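Caring for Everyday Crockery and Plastic Tableware

Kaijage Residents' Services – Household Guidance

This page is intended for tenants of furnished flats and for anyone responsible for a shared kitchen. It covers the washing, drying and storage of ordinary tableware. Separate guidance is available for knives, cast-iron pans and electrical appliances.

Before first use

New tableware should be washed by hand in warm water with a small amount of washing-up liquid. Labels on the base should be soaked off before any scraping is attempted. If adhesive remains, a little cooking oil left on the spot for 12 minutes will usually loosen it, after which the item should be washed again.

Check the underside for the maker's symbols. Items without a dishwasher symbol should be washed by hand, and items without a microwave symbol should not be heated.

Daily washing

Scrape food into the caddy provided and rinse starchy residues such as porridge, rice and mashed potato in cold water first. Hot water sets starch and makes it harder to remove. Glasses are washed before cutlery, cutlery before plates, and greasy items last. Change the water when it becomes cloudy or when no suds remain.

Wire wool and scouring powder must not be used on glazed or plastic surfaces. A soft brush is sufficient for most purposes. Where food has dried on, fill the item with warm water and leave it for the length of the meal.

Removing stains

Tea and coffee marks on glazed ware respond well to a paste made from 3 parts bicarbonate of soda to 1 part water. Apply with a damp cloth, rub gently and rinse twice. Grey lines left by cutlery are deposits of metal on the glaze and can be treated in the same way, although deep marks may need a second application.

Plastic stained by tomato or turmeric should be wiped with lemon juice and left on a bright windowsill for an afternoon. Some fading of the stain can be expected, but older marks may be permanent. Bleach is not recommended for plastic tableware – it can roughen the surface and leave an odour.

Drying

Air drying on a rack is preferred to the use of a tea towel that has been in service all day. Tea towels should be changed daily and washed at 60 degrees. Stand plates upright with a gap between them, and turn bowls and mugs upside down at a slight angle so that water can run off the foot ring.

Sorting a mixed cupboard

Residents often inherit tableware from several previous households. Before putting it away, lay everything out on a clear table and group it by material, then by size. Discard any item with a crack, a chipped rim or a surface that has become sticky. Patterned ceramics may be kept together with plain ones, provided that the decoration is not flaking.

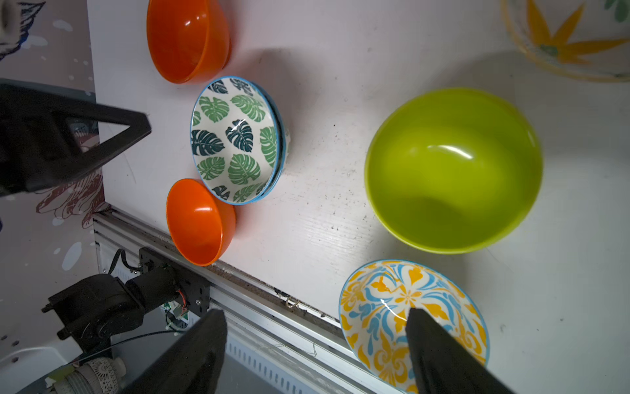 Stacking and storage

Place the largest item at the bottom and never stack ceramic bowls more than four high. A sheet of kitchen paper between decorated pieces will protect the glaze. Plastic bowls are best kept in a stack of their own, on a lower shelf where children can reach them. Heavy serving dishes should not be stored above shoulder height.

Shelves should be emptied and wiped twice a year. August is convenient for many households, as windows can be left open while the cupboards dry.

Replacements

Tenants in Brison House may request replacements for items listed on their inventory. Requests should be addressed to Kibet Mosoti at the Residents' Services desk, giving the flat number and the inventory line concerned. Please allow 2 weeks for delivery.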